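CO sensor reads high after I moved it
Divya D'Souza

Hi all! I have a Bilgin carbon monoxide sensor hooked to a little logger in my garage. It sat at zero for months, then I moved it next to the workbench in July and now it shows 14 ppm all night. No car running. Is it dying?

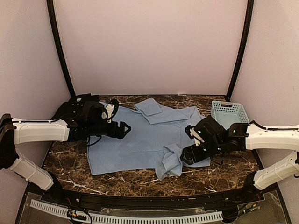
Light blue fabric on the marble-look top

Fadime Çetinkaya
Do you keep solvents or hand sanitizer on that bench? Alcohol vapor fools these cells all the time.
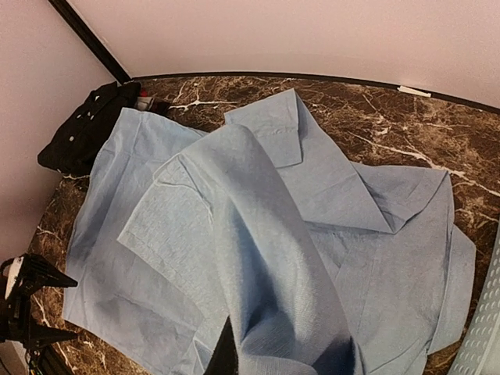 Mine jumped to almost 300 once from paint thinner (scared me silly!). Put it in clean outdoor air for 3 hours, then check zero again. 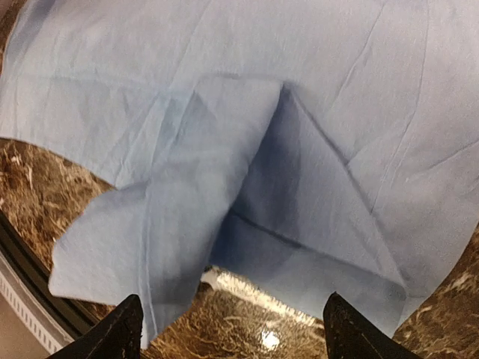 And get a real CO alarm in there meanwhile.

Marius Hodoroagă
just buy a new one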